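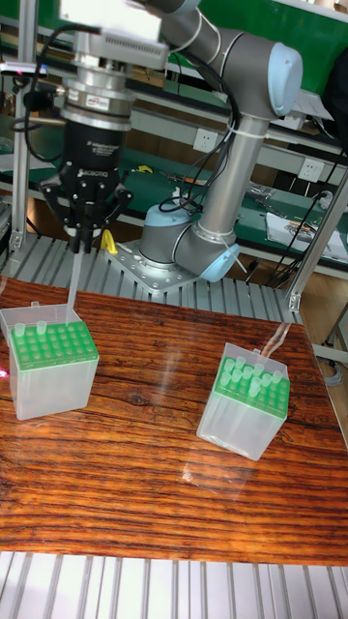
A long clear tip in the gripper, above the left-hand box. The arm's chore for the afternoon.

The kettle question

Every firm in this business has a film of its robot folding a towel. The towel is always square, always alone, and always seems to have been ironed first. I went to Rostthorpe in February to see something duller, which was moving pipette tips from one plastic box to another.

It is a fair test of whether a machine can do chores. The tips are light, thin and see-through, so cameras struggle with them, and each must go down a round hole not much wider than itself. A bored teenager could do it with a sandwich in the other hand.

Nivix, which writes the software, set its arm 2000 attempts over the winter. The first 697 were mostly spent learning to let go. Picking things up, the engineers told me, is the bit that gets applause. Putting them down straight is where the money goes. A further 362 were thrown out after somebody swapped the boxes for a slightly different sort and the arm took it personally.

The people at Wemton, who build kitchens and would love to sell you one that tidies itself, came to watch and left looking thoughtful. Their wish list begins with unloading the dishwasher. A fork, they feel, is only a heavy pipette tip. I have met my cutlery drawer and I disagree.

On the shop floor the odds are better. Ranasinghe, a small packing firm down the road, wants an arm for the late shift, where the boxes are all alike and no child has hidden a sock in one. It may get one by next year. My own washing-up is still in the sink.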